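Lactose breath test came back flat: hydrogen never rose, but I still get symptoms

Posted in Digestive Health > Tests and results
Cikstead Community Help

Vojtěch Bartoš
Member, Dulel

I had a lactose hydrogen breath test in October and I'm trying to work out how to read it. Baseline hydrogen was 2 ppm. It stayed at or near that for the whole test and the report says "no evidence of lactose malabsorption." Methane isn't mentioned anywhere on the sheet. During the test I had cramping and a lot of gurgling, starting within the first hour, and loose stools that evening.

At home the pattern is consistent. A flat white or a bowl of yoghurt sets it off, hard cheese doesn't. I followed the prep sheet (plain white rice and chicken the day before, overnight fast, no smoking). I hadn't taken antibiotics recently. I was taking a probiotic called Flurolora up to the night before, as the sheet didn't say to stop.

Can the test be negative and the diagnosis still be lactose intolerance? And is it worth repeating?

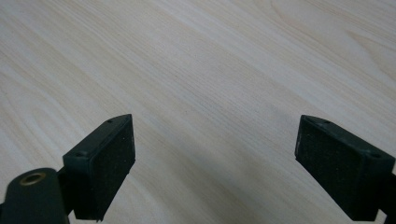
Pale timber grain, close up

2 replies, sorted by most helpful

hindgut_notes
Regular contributor

Yes, a false negative is possible. The test measures hydrogen made by colonic bacteria when undigested lactose reaches them. A minority of people carry flora that produce little or no measurable hydrogen, often because methane-producing organisms consume it. If the lab measured hydrogen only, a flat line can't separate "absorbed the lactose" from "didn't absorb it, but made no hydrogen."

Your baseline was low and never moved, so the first thing to do is ring the lab and ask whether methane was recorded. Some analysers measure it by default and it gets left off the summary. If it wasn't recorded, ask your GP about a repeat with both gases, or a lactulose test. Lactulose isn't absorbed by anyone, so no rise on that one suggests a non-producer.

Check the prep as well. Probiotic rules vary between labs and many want them stopped well ahead, so mention the Flurolora. Recent antibiotics or bowel prep for a colonoscopy can flatten the curve too.

Symptoms during the test with no gas rise also turn up in people with IBS, who may react to the volume and sweetness of the drink. That is harder to pin down. An elimination and rechallenge with ordinary versus lactose-free milk, same brand and same fat content, will tell you more than the number on the sheet, especially if someone else pours it and you don't know which is which. Use one 380 mL glass, taken at the same time of day, with a few days between. See your GP before any of this if you have weight loss, blood in the stool or symptoms that wake you at night.

Hà
New member

Mine was negative as well and I just went lactose-free and felt better, so I never bothered with a second one. Lactase tablets work for me with ice cream but not with milk, don't know why. Could also be the milk protein, my sister has that. Hard cheese being OK does sound like lactose though, there's hardly any in it. Did they make you sit there the full time? Mine stopped early because the Monday clinic was overbooked and I've wondered since if that mattered.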